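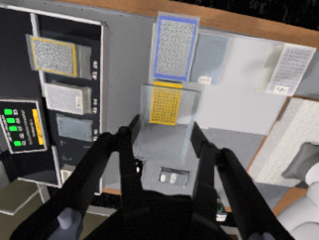
Jetadar Releases Results on Handling of Clear Parts in Simulation

By the Jetadar Press Office
December

Jetadar today released the results of a study on how robot grippers can be taught to handle transparent parts. The method, named Tufa, was developed at the company's Arnow laboratory and trained entirely in simulation.

Clear plates and panes are a long-standing difficulty for camera-guided robots. A transparent part takes on the look of whatever lies behind it, and a control policy that has learned to find objects by their color or texture may lose track of the part as soon as the background changes. Depth sensors are often of little help, as many of them read straight through the material.

Tufa addresses the problem during training. Each simulated episode is rendered 2 times from the same motion, once with the clear part as it would look to a camera and once with the part made opaque. The policy is asked to produce the same action from both versions. Over many episodes it learns to rely on edges, sheen and slight shifts in the background, and the opaque version is dropped before testing begins.

The test workspace, known as Trikura, is a computer-rendered tabletop with a black tray, patterned and plain items, and a two-fingered gripper. Views are taken from a camera placed close to the gripper, so that the fingers remain visible as the clear part is approached.

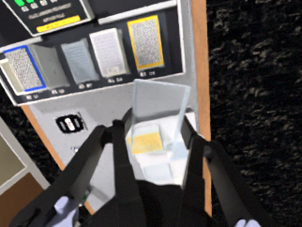
Simulated view from the Trikura workspace, with a transparent pane between the gripper's open fingers and a row of items in the tray beyond.

The research team trained the policy on 2,019 simulated episodes. It was then evaluated on 600 trials with layouts that had not been used in training. Tufa completed the full task in 388 of those trials. A trial was counted as complete only if the clear part was grasped, moved and set down inside the target area without disturbing its neighbors.

The remaining trials were reviewed individually. The most frequent failure was a grasp that closed too early - the fingers met just short of the part's edge. A second group of failures occurred at the point of release, when the part tipped on a neighboring item. The team also found that plates lying over strongly patterned objects were harder to locate than plates over a plain surface, and further work on this point is under way.

"These results give us a sound baseline for clear materials and a clear record of where the method still falls short," the Arnow laboratory said in a statement. "We consider both to be of use to other groups working on the same problem."

The results apply to simulation only. Jetadar plans to begin trials on physical equipment at Arnow next year and will report those results separately. The Trikura layouts and the scoring rules will be made available to academic groups on request.

Related releases
Jetadar Expands Simulation Work at Arnow Laboratory
Trikura Workspace: Notes on Lighting and Materials
Jetadar Opens Applications for Student Research Places

Comments (3)

benchtop_mo
Does the opaque version use one fixed color or a random one each time? I would expect that to matter quite a bit.

R. in packaging
We handle clear lids all day and the early closing sounds very familiar. Will be looking for the results on real equipment.

gridline44
Please post the failed trials as well as the completed ones.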